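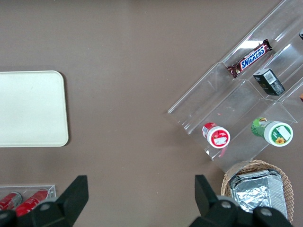 Restocking a counter display is a chore most shops hand to the newest casual. At Flilturdale, the Ferrand trial has spent June finding out how much of it a machine can take over.

The Ader arm made 529 picks across 40 product lines, working to a limit of 20 seconds per item. Wrapped chocolate bars gave little trouble. Jars and tubs lying on their sides did, as a few millimetres of error at the fingertips sets them rolling. Clear acrylic was worse. Depth sensors read through the panels to the counter behind, and the planner then drove the fingers into a tier it had not registered.

Cino, which writes the planning software, now has staff enter the stand's dimensions by hand. It takes four minutes per stand and must be repeated whenever one is moved. A casual still fills the same display faster. The next trial adds soft bags and a second counter.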